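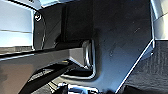
Dark panel with pale edges, seen close up.

How to Stop Wardrobe Doors from Sagging and Rubbing

A door that scrapes its neighbor usually needs ten minutes with a hand screwdriver. These steps are for cabinets with concealed cup hinges, such as the Cloltico and the older Nelow two-door. Butt hinges work differently and are not covered.

Before you start, check that the cabinet is level. Put a spirit level on the floor panel, side to side and then front to back. On an old floor a cabinet can lean 9 mm without looking wrong, and no hinge adjustment will make up for that. Shim the low corner first, then look at the doors again. I had one in the Uvthorpe house that needed nothing else.

Empty the door hooks too. A few heavy coats on the back of a door will pull it down while you are trying to set it.
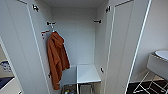 White two-door wardrobe with both doors open.

Open both doors fully and find the hinges. Most have two adjusting screws. The one nearer the door moves it left and right. The one further back moves it in and out. Height is set on the mounting plate, either with a cam or by loosening the plate screws and sliding it.

1. Snug up every hinge screw by hand. Do not use a drill, it will strip chipboard.
2. Close the doors and look at the gap. If it is wider at the top, adjust the top hinge only, a quarter turn at a time.
3. Set the height last, with someone holding the door.
4. Open and close the doors a few times, then check again.

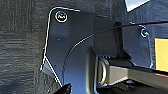 If a screw turns and never tightens, the hole is worn out. Take the screw out, pack the hole with wood glue and toothpicks, trim flush and leave it overnight. Use the right bit when you put it back: a round head with a cross-shaped recess like the one near the corner of this plate takes a Phillips, and a driver that is too small will chew it up. Østergaard sells a repair plate (part 739) for holes that are too far gone - it covers the damaged area and gives you fresh wood to screw into.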